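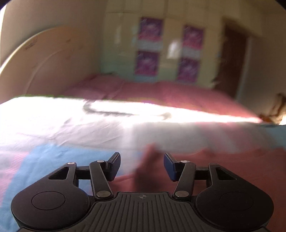 Two fingers, navy pads, one big messy bed. Open day at Stener, Sunday, August 31, 2025

ok so I went to the Stener open day. thread, typing on the bus so bear with me

They let you hold the gripper yourself. You squeeze, the fingers close, you go pick stuff up. Cloth is the whole thing this year. Sheets, blankets, covers, all of it

I was terrible at it. Kept pinching two layers when I wanted one. Mared Pugh ran the bed demo and she told me to come in lower and slower. Went lower. Still two layers

She says they have 3,000 recordings of people doing this by hand and want a lot more. Every fold counts, even the bad ones apparantly. Good news for mine

Waited nearly 13 minutes for a turn, worth it. Kid in front of me was way better than me. WAY better

The arm demo was next door. Gwilym Price talked us through it. Same style of fingers but on the Tultby arm, folding a towel. 4 tries while I watched, got it on the last one, whole room clapped

Asked him when it can do a fitted sheet. He just laughed. Then he said ask again in June

Things I didn't get to: the Rees sorting line (huge line for it, they only had 200 slots and those went before lunch) and the Stirnov talk, which got moved upstairs and I missed the sign

Lighter in the hand than I expected btw. Wrist still got tired tho. Mared does whole afternoons of it, no idea how

Someone asked if there's video of the Stirnov talk, I don't know, will ask and post it here if theres a link

my stop, more later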